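To: Humton Site, all staff list
Date: August 17, 2020
Subject: Re: Handling cells and shift assignments

The message below raises a fair question, and the site office is replying to the full list.

> The notice says two Sinari handling cells will start on the finishing
> line in September. It does not say what happens to those of us who
> unload and check by hand. Will our grade change? Who decides when a
> piece the cell has picked up needs a second look?

No position at Humton will be removed as a result of the installation, and no grade will be lowered. Employees who now unload by hand will move to inspection or cell tending after 10 hours of paid training. Anyone who prefers to remain on manual work may apply for the packing area, where places are open.

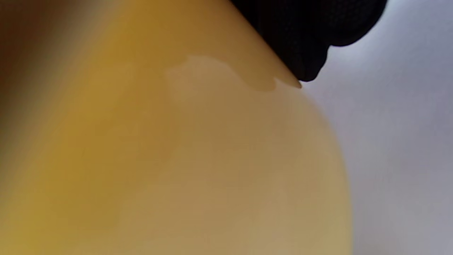
The second question concerns judgment, and the answer is that it stays with the inspector. A cell can hold a piece by its rim and set it down. It will not be used to accept or reject one. Glossy surfaces in particular will continue to be checked by eye, and any inspector may stop a cell without asking a supervisor.

Espinoza, the installer, will be on site for the first 100 operating hours. Cell stoppages will not be counted against individual output during that period.

Please send training preferences to the site office, extension 3764, before the end of this month.

Site Office
Girumton Housewares, Humton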